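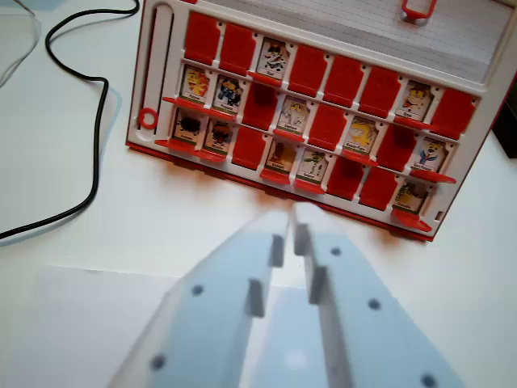 Twelve open, twelve closed.

Splitting a 24-card guessing board

April 12, 2020

The rules of the character-guessing game fit on the back of a postcard. Each player has a board of 24 characters and a secret one drawn from the deck. Players take turns asking yes-or-no questions and cover whatever the answer excludes. On this board a card is in play while its red flap is folded down in front of it, and out of play when the flap is up and hiding it. The set came from Esteves, the secondhand shop by the bus depot, in October. It was missing its score sheet and two of the secret cards, which I have replaced with blanks and pencil.

I have kept a notebook of questions since then. It stands at 1688 entries, most of them for the first question of a game, tried on paper with the cards spread out. These are the parts I refer back to.

First question

With 24 cards in play, an even split leaves 12 whichever way the answer goes. The sequence after that is 12, 6, 3, and then either 1 or 2. Someone who could always find a question this even would identify the secret card in four questions for eight of the characters and five for the other sixteen. The mean is 4.67 questions. I count a card as identified when it is the only one left open, and leave out the turn spent naming it.

The even split is less important than I assumed. These are the means for several first splits, with best play afterward:

12 and 12: 4.67
8 and 16: 4.67
6 and 18: 4.83
1 and 23: 5.42

The 8 and 16 row looked like an arithmetic slip and I did it three times. It holds. Eight cards take exactly three more questions and sixteen take exactly four, so neither side wastes anything. Measured in bits, the 8 and 16 question is worse (0.918 against 1.000), but the loss is recovered further down because 12 does not halve cleanly to the end and 8 and 16 do. Any first question that puts between 8 and 12 cards on the smaller side is as good as any other, at least on paper.

Naming one character as an opening move is worth 0.25 bits. It wins outright one game in 24.

What makes a question usable

The classic sets have human faces, and the attributes are hats, glasses, hair and so on. A set built on cartoon characters is harder to work with. Some are people, some are animals, one or two are difficult to place at all, and the drawings are small. I score each question in the notebook on two things: the size of the split, and whether both players would sort all 24 cards the same way.

The second is where most questions fail. "Is your character yellow?" sounds fine until you reach the cards with a bit of yellow and a good deal of red. One player means the body, the other means anything on the card, and the background color may get counted as well. A question with two disputed cards is no longer a split of 24. If the secret card is one of the two, the answer may remove it from the other player's board, and the rest of the game is spent searching among wrong cards.

Rewordings that have held up:

"Is the character itself mainly yellow, ignoring the background?"
"Is the character an animal that exists?"
"Is there any black on the character?"
"Does the printed name have more than four letters?"

Some households do not allow questions about names. I allow them. They are the only questions on the board with no disputed cards, provided the print can be read. On a small card with a short name that is not always so from playing distance, and I have picked up the board to check more often than I would like.

Positional questions are not available, because the two boards need not be laid out in the same order. If both players agree to the same layout, then "Is it in the top row?" is an 8 and 16 split, and the game is solved. I have played it that way twice, as a test, and do not recommend it.

Playing from behind

Everything above minimizes the mean. A game against another person is a race, and the mean stops being the right target once the other player is clearly ahead. If the opponent has two cards open and you have six, a careful 3 and 3 split will usually lose, as the opponent resolves on the next turn. Naming one of your six gives a win one time in six, immediately. I have a page of the notebook on where the crossover falls. It depends on whether a wrong guess costs the turn or the whole game, and the rule sheets I have seen disagree. Under the lose-on-wrong-guess rule, guess only when waiting is worse.

Handling

Close flaps in reading order, left to right, top row first. Jumping around the board by eye causes missed cards, and a missed card is a more common reason for a long game than a bad question. After each answer I count the closed ones and write the number down. If it differs from the split I predicted, either I missed a flap or my sorting was wrong, and I would like to know which before the next turn.

A flap that will not stay up can be fixed with a thin strip of Pelleck tape on one hinge pin. One layer, trimmed flush. Two layers and it binds.

For new cards, measure a window before cutting anything. I drafted a replacement set of household tools on Brakden card stock, 24 drawings, with attributes assigned in advance so that every first-level question splits between 8 and 12. It took 15 evenings and is accurate and somewhat dull to play. The Julix stock I tried first was too thick to slide in.

Next entries will cover second questions from 16, where the notebook is still thin.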